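Laundry Month at Drirkbridge

Welcome to the January gallery! Every winter we pick one household chore and give it our full attention, and this time the members voted for folding (it beat ironing by a mile, and I can't say I was sorry). We started out with a heap of donated linens from the Carbone Street thrift shop, 50 pieces in all, and a big pot of coffee, and we ended up staying well past nine in the evening.

Jin-sol Ki kindly talked us through her method for towels, which goes lengthwise first, then in thirds, then over once more so the soft edge faces out on the shelf. I've been folding towels my own way for most of my life and I must admit hers stack better – my linen closet at home has already been redone. She also had plenty to say about fitted sheets, and if you missed that part, her notes are in the Nirnik Room, in the blue binder on the second shelf.

The small cloths deserve a word too. They look like the easy part of the basket, and then you pick one up by the wrong spot and can't find a corner for love or money! Jin-sol likes to lay hers down first, smooth out the creases from the middle, and only then go looking for the edges.
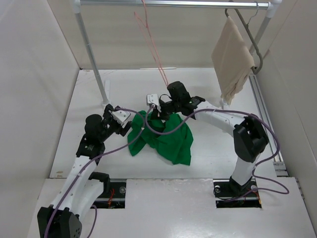
Green cloth on the white tabletop, still crumpled, with one squared corner showing at the lower right.

The folded linens go on to the Clulberg shelter at the end of the month, and there's room in the boxes for more if you have clean towels to spare.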